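Wie ist ein Unihockeyschläger aufgebaut?

Technik im Sport, Teil Unihockey
Für Leserinnen und Leser ab acht Jahren

Ein Unihockeyschläger sieht einfach aus. Er hat einen langen Stab und unten eine flache Schaufel. Trotzdem spielt sich ein Schläger weich und der nächste hart, einer ist für kleine Kinder geeignet und ein anderer nur für Erwachsene. In diesem Text steht, aus welchen Teilen der Schläger besteht, woraus diese Teile gemacht sind und was die Angaben auf dem Stab bedeuten.

Die Teile

Der Stab heißt Schaft. Er ist ein Rohr und innen hohl. Oben sitzt eine Endkappe, die das Rohr verschließt. Darunter ist das Griffband gewickelt. Am unteren Ende steckt die Kelle auf dem Schaft. Kelle ist das Fachwort für die Schaufel, mit der der Ball gespielt wird. In der Schweiz sagt man meistens Schaufel, in Deutschland meistens Kelle. Gemeint ist dasselbe Teil.

Ein Schaft muss zwei Aufgaben erfüllen, die schlecht zusammenpassen. Er soll leicht sein, damit man ihn schnell bewegen kann. Er soll aber auch viel Kraft aushalten, ohne zu brechen. Ein massiver Stab aus Holz wäre bei gleicher Festigkeit zu schwer. Deshalb verwendet man Rohre aus Faserverbundwerkstoff.

Was ist ein Faserverbundwerkstoff?

Das Wort setzt sich aus mehreren Teilen zusammen. Fasern sind sehr dünne Fäden. Ein Verbund ist etwas, das fest zusammenhält. Ein Werkstoff ist ein Material, aus dem man Dinge baut. Im Schaft liegen also dünne Fäden, die von einem Kunststoff zusammengehalten werden. Der Kunststoff heißt Harz. Er ist am Anfang klebrig und wird später hart.

Die Fäden bestehen aus Glas oder aus Kohlenstoff. Glasfasern sind preiswert und lassen sich gut biegen. Kohlenstofffasern, auch Carbonfasern genannt, sind steifer und leichter, kosten aber mehr. In vielen Kinderschlägern steckt überwiegend Glasfaser. Ein Kind hat weniger Kraft und kann einen sehr steifen Schaft nicht durchbiegen.

Ziehen kann man an den Fasern sehr stark, bevor sie reißen. Schiebt man sie dagegen von beiden Enden zusammen, knicken sie weg wie ein Stück Schnur. Erst im harten Harz bleiben sie gerade.
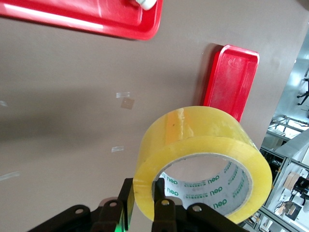 Der Schaft entsteht durch Wickeln. Man braucht dazu einen glatten Metallstab, den Wickeldorn. Um ihn werden dünne Bahnen gelegt, in denen Fasern und Harz schon zusammen sind. Eine einzelne Bahn ist dünn und schlaff, mehrere Bahnen übereinander ergeben die Wand des Rohres. Im Prinzip liegt das Material dann so wie auf der dicken Rolle mit durchsichtigem Klebeband: viele Lagen übereinander, in der Mitte der Kern, dort aus weißer Pappe. Die Rolle behält ihren Kern. Der Wickeldorn wird nach dem Aushärten aus dem Schaft gezogen, und zurück bleibt der Hohlraum.

Die Richtung der Fasern ist wichtig. Fasern, die der Länge nach verlaufen, machen das Rohr steif gegen Biegen. Fasern, die schräg verlaufen, verhindern, dass es sich verdreht. Fasern, die quer um das Rohr herumlaufen, schützen es vor dem Eindrücken, zum Beispiel wenn jemand darauf tritt. Ein guter Schaft enthält Lagen in verschiedenen Richtungen.

Nach dem Wickeln kommt das Rohr in einen Ofen. Durch die Wärme wird das Harz fest. Man nennt das Aushärten. Danach wird die Oberfläche geschliffen und lackiert, und das Rohr wird auf die richtige Länge gesägt.

Die Länge

Ein Schläger muss zur Körpergröße passen. Ist er zu lang, steht das Kind zu weit vom Ball weg und die obere Hand muss zu hoch greifen. Ist er zu kurz, wird der Rücken rund.

Zum Prüfen stellt man den Schläger senkrecht vor sich auf den Boden, mit der Kelle nach unten. Die Endkappe soll etwas über dem Bauchnabel liegen. Gemessen wird mit Sportschuhen.

Beispiel: Hilkka Lappalainen spielt in der jüngsten Gruppe der Unihockeyschule Clustville und ist 124 Zentimeter groß. Ihr Schläger ist mit Kelle 79 Zentimeter lang. Anqi Xue ist zwei Gruppen weiter und spielt einen Schläger von 90 Zentimetern. Ihre Trainerin hat einen von 114 Zentimetern.

Vorsicht beim Vergleichen: Manche Hersteller geben nur die Länge des Schaftes an, andere die Länge mit Kelle. Die Zahl ist dann für denselben Schläger verschieden. Im Zweifel hilft ein Maßband.

Die Biegung oder der Flex

Der Flex gibt an, wie weit sich ein Schaft unter einer festgelegten Last durchbiegt. Man legt den Schaft an beiden Enden auf und drückt in der Mitte nach unten. Dann misst man in Millimetern, wie weit sich die Mitte bewegt hat. Eine große Flexzahl bedeutet: Der Schaft ist weich. Eine kleine Flexzahl bedeutet: Der Schaft ist steif. Das wird oft verwechselt.

Beim Schuss biegt sich der Schaft ein wenig und speichert dabei Energie, ähnlich wie ein Lineal, das man an der Tischkante nach unten drückt. Wenn er zurückfedert, gibt er einen Teil dieser Energie an den Ball ab. Dafür muss man ihn aber erst einmal biegen können.
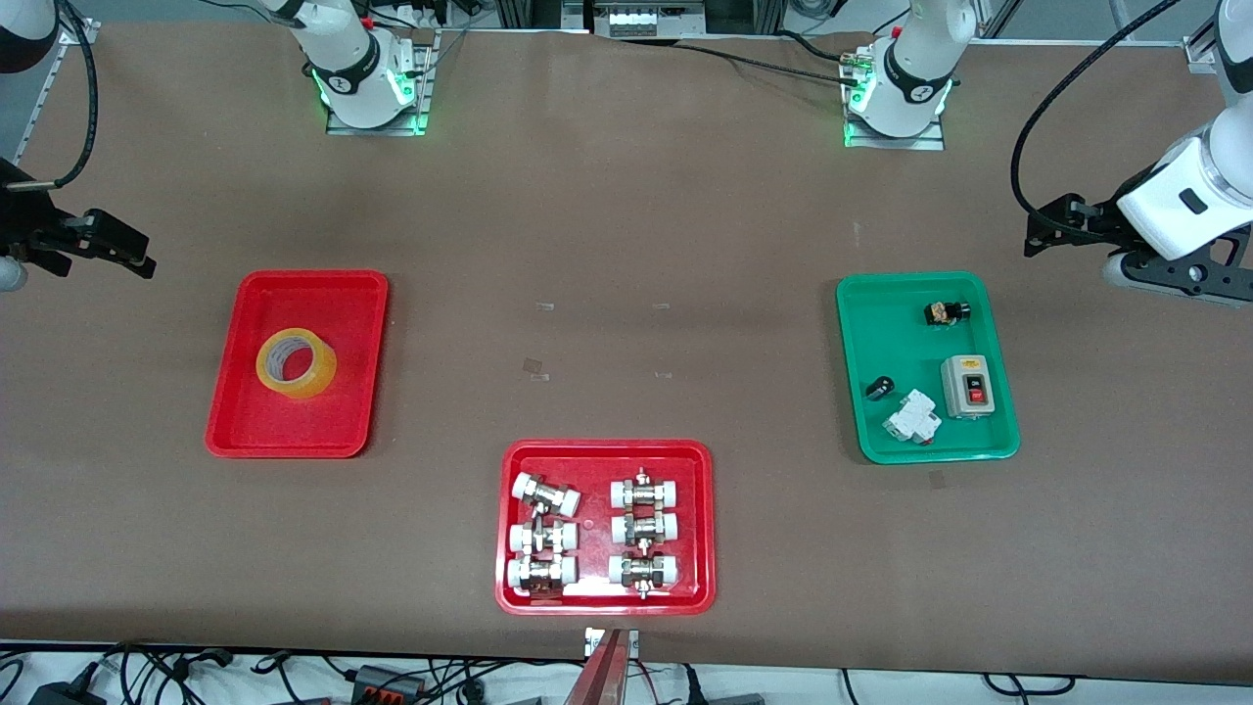 Brauner Tisch mit weißen Roboterarmen und Kunststoffschalen.

Die Kelle

Die Kelle besteht aus Kunststoff und wird im Spritzguss hergestellt. Dabei wird Kunststoff erhitzt, bis er fließt, und mit hohem Druck in eine Form gepresst. In der Form kühlt er ab und wird fest. Danach öffnet sich die Form und die fertige Kelle fällt heraus.

Die Löcher und Schlitze in der Kelle haben mehrere Gründe. Sie sparen Gewicht. Außerdem strömt beim schnellen Schwingen Luft hindurch, und der Luftwiderstand wird geringer. Die Stege zwischen den Öffnungen müssen breit genug sein, damit die Kelle nicht bricht.

Weiche Kellen nehmen den Ball sanft an. Sie eignen sich für Anfänger, weil der Ball nicht so leicht wegspringt. Harte Kellen geben den Schuss direkter weiter. Wie hart eine Kelle ist, hängt vom Kunststoff und von der Dicke der Stege ab. Auch die Temperatur spielt mit. In einer kalten Halle im Januar ist dieselbe Kelle härter als im Sommer.

Links oder rechts?

Kellen sind leicht gebogen. Deshalb gibt es linke und rechte. Wer den Schläger auf der linken Körperseite führt, hat die rechte Hand oben und braucht eine linke Kelle. Wer ihn rechts führt, hat die linke Hand oben und braucht eine rechte Kelle. Mit der Schreibhand hat das nicht unbedingt etwas zu tun. Viele Rechtshänder spielen links. Am besten nimmt man einen Besen und kehrt damit den Boden. Die Seite, auf der der Besen von allein landet, ist meistens die richtige.

Das Griffband

Das Band am oberen Ende verhindert, dass die Hände rutschen. Es besteht aus einem weichen Kunststoff mit vielen kleinen Poren, die Schweiß aufnehmen. Gewickelt wird von oben nach unten, und jede Runde überlappt die vorige ein Stück. Zieht man beim Wickeln zu wenig, wirft das Band Falten. Zieht man zu stark, wird es dünn und reißt früher. Das untere Ende wird mit einem Klebestreifen gesichert.

Ein Griffband ist ein Verschleißteil. Wenn es glatt und hart geworden ist, wird es gewechselt.

Pflege

Den Schläger nicht auf die Heizung legen und nicht im heißen Auto lassen. Kleine Grate an der Kelle kann ein Erwachsener mit feinem Schleifpapier entfernen. Hat der Schaft einen Riss, darf er nicht mehr benutzt werden, auch wenn er noch hält. Gebrochene Fasern sind spitz und dringen leicht in die Haut ein. Überkleben reicht nicht.

Wörter zum Nachschlagen

Aushärten: Festwerden eines Harzes, oft durch Wärme.
Flex: Maß für die Durchbiegung des Schaftes in Millimetern.
Grat: kleine scharfe Kante, die an einem Werkstück übersteht.
Kelle: unteres, flaches Teil des Schlägers.
Spritzguss: Verfahren, bei dem flüssiger Kunststoff in eine Form gedrückt wird.
Wickeldorn: Stab, um den das Rohr gewickelt wird.

Im nächsten Teil: Warum der Unihockeyball Löcher hat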